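Ornora Grendance Floor Matting
Set-Up Guide
Section 4: Laying the Mat and Preparing the Work Surface

Revision of August 4, 2022. Text: Cauã Damasceno. Replaces the December issue of this section.

4.1 Scope

This section covers laying Grendance interlocking foam tiles on a hard indoor floor, checking the finished surface, and placing light items on it. Subfloor repair is in Section 3. Storage and replacement of single tiles are in Section 6.

Grendance tiles are supplied with toothed edges on all four sides. Straight border strips are packed separately and are not required where the mat runs close to the walls.

4.2 Before you start

Unpack the tiles and lay them flat in the room where they will be used. Leave them for one full day. The room should be between 21 and 28 degrees Celsius during this time and while the mat is being joined. Tiles joined cold will expand later and may lift at the seams.

Do not stack tiles on edge. A tile that has taken a curve in the carton can be laid face down under a flat board overnight.

You will need:

Grendance tiles and, if used, border strips
A straightedge, some 2000 mm long
A utility knife with a new blade
A cutting board larger than one tile
A soft pencil
Zinoseck floor tape (optional, see 4.4)
A vacuum cleaner with a bare-floor head

CAUTION: Never cut a tile in place on the floor. The blade will pass through the foam and mark the surface underneath.

4.3 Joining the tiles

1. Vacuum the floor, then wipe it with a barely damp cloth. Let it dry completely. Grit left under the foam shows up later as hard spots.

2. Find the longest straight wall. Measure out 800 mm from it at both ends and join the two points with a pencil line. This is the reference line for the first row.

3. Place the first tile with its teeth centered on the line. Check which side is up. The textured face goes up unless the mat is to be used for cups, cans or other small upright items over its whole area, in which case the smooth face may be used instead.

4. Add the second tile along the line. Start at one corner and press the teeth down with the heel of the hand, working toward the other corner. Do not start in the middle of an edge.

5. Continue to the end of the row. Lay the straightedge along the teeth. If the row bows, separate the last joint and press it together again before going on.

6. Start the second row from the same end as the first. Each new tile now has two edges to join. Join the short run to the neighboring tile in its own row first, then the edge that faces the finished row.

7. Work outward until only part tiles are left at the walls. Leave a gap the width of a finger between the foam and the wall on every side.

8. Measure each part tile separately. Walls are seldom parallel and a size taken at one end of the room should not be carried to the other.

9. Cut the part tiles on the cutting board with two or three light passes. A single heavy pass drags the foam and leaves a slanted edge.

10. Fit the part tiles, then walk slowly over every seam in socks. Press down any tooth that can be felt underfoot.

NOTE: Tiles from different cartons can vary slightly in shade. Mix the cartons before starting if the difference would be noticed.

NOTE: A tile that will not close on the last side has usually been turned a quarter. Lift it, turn it and try again before trimming anything.

4.4 Fixing the edges

In most rooms the mat stays in place under its own weight. Where it ends in open floor — at a doorway, for example — fit border strips or run Zinoseck floor tape along the underside of the last row.

Apply tape to the foam first, then lower the row onto the floor. Tape applied to the floor first tends to pick up dust while the tile is being lined up. Do not tape over the top of a seam. The tape edge curls and will catch the base of anything slid across it.

CAUTION: Test the tape on a hidden area of the floor before use. Waxed wood and some painted concrete may lose their finish when the tape is removed.

4.5 Checking the surface for upright items

Foam gives slightly under load. A wide, heavy item settles into it and becomes more stable. A light, narrow one may tip if it stands across a seam. The following check is intended for areas where cups and similar items will stand directly on the mat.

1. Choose a position near the center of a tile, clear of the teeth.

2. Stand an empty plastic cup on the mat with its open end up. Let go of it and watch the rim for a few seconds. It should not drift or lean.

3. Tap the mat with two fingers next to the cup. A slight shake is normal.

4. Turn the cup a quarter and repeat. If it leans in the same direction as before, the cause is in the mat or the floor. If the lean moves with the cup, the cause is in the base of the cup.

5. Move to the next position in use and repeat steps 2 through 4.

A tapered cup is the more demanding test, as its base is smaller than its rim. A straight-sided tumbler can pass in a spot where a tapered cup will not.

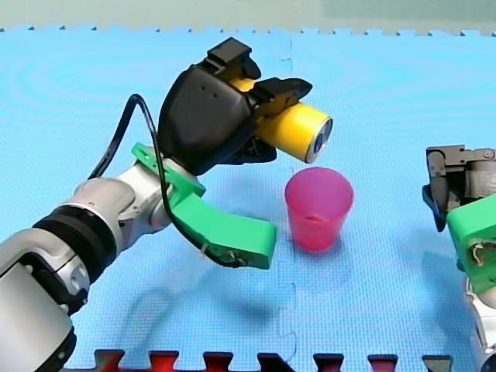
Figure 4-1. Upright translucent cup on light blue matting, with a yellow can held above and slightly to the left of its opening.

4.6 Working with a cup and a can

Use the following arrangement for exercises in which a can is brought over a cup. It applies equally to pouring and to placing, and it can be rehearsed with an empty can until the positions are settled.

1. Stand the cup at a position that passed the check in 4.5. Use a cup that contrasts with the mat. See-through cups take on some of the mat color near the base and can be harder to judge from a distance.

2. Keep the surrounding foam clear for at least the length of the can on all sides of the cup.

3. Hold the can around its body. Do not hold it by the rim at either end.

4. Bring the can in level, on its side and above the cup. Stop before it reaches the opening and check the height. There should be clear space between the can and the rim of the cup.

5. For pouring, the outlet of the can must be over the opening before the can is tilted. Tilt slowly. Stop well short of the rim.

6. For placing, first compare the width of the can with the opening of the cup. A can wider than the opening will rest on the rim and push the cup over. Select a wider cup or a smaller can.

7. Withdraw the can upward before moving it sideways. Moving it sideways at rim height is the usual cause of a tipped cup.

8. Return the can to its starting position and check that the cup has not shifted. If it has, stand it back on its mark.

Marks can be made on the mat with a small piece of Zinoseck tape placed beside the cup. Do not put tape under the cup. Replace marks when their corners lift, and remove any loose fibers or tape scraps from the work area at the same time.

CAUTION: Do not use hot liquids on the mat. Do not set down any container that is too hot to hold in a bare hand.

CAUTION: An opened metal can may have a sharp edge. Keep the cut end away from the foam. A nick in the surface cannot be repaired and will hold dirt.

4.7 Spills

The face of the foam does not soak up water, but the seams do let it through. Liquid that reaches a seam will spread under the mat and stay there until the tiles are lifted.

1. Pick up the cup and the can first and set them off the mat.

2. Blot the spill from the outside toward the middle with a dry cloth. Do not wipe across a seam.

3. If liquid has reached the teeth, separate the joint and lift the tiles on both sides of it. Dry the floor and the underside of each tile.

4. For sugary drinks, go over the tile with Mugo foam cleaner and a second cloth, then rinse with plain water. Sticky residue is easy to miss on light colors and will gather dust within a few days.

5. Stand the tiles face out against a wall until dry. Rejoin them as in 4.3, step 4.

NOTE: Mugo foam cleaner is used undiluted on tiles and border strips. Do not use it on the tape. It softens the adhesive.

4.8 Faults and remedies

Seams open after one or two days.
The tiles were joined cold, or the subfloor is not level. Separate the row, let it rest at room temperature and rejoin. If the seam opens again, see Section 3.

Mat rises in the middle of the room.
The gap at the wall is missing or too small. Trim the outer row on the side nearest the rise. Do not cut a tile in the center of the mat.

Cup leans at one position only.
Lift the tile and look for grit or a raised joint in the floor. If neither is found, swap the tile with one from an outer row.

Cup leans at every position.
Check the base of the cup on a glass or stone surface. Thin plastic cups can be warped by a dishwasher.

Dents remain after an item is removed.
Shallow dents recover by the next day. Deeper ones come from loads left standing on a small base. Put a flat board under such items and turn the affected tile so that the dent falls outside the working area.

Corners curl at the doorway.
Fit border strips. Tape alone will not hold a corner that is stepped on from the side — replace the curled tile when fitting the strip.

Continue with Section 5, Routine Cleaning.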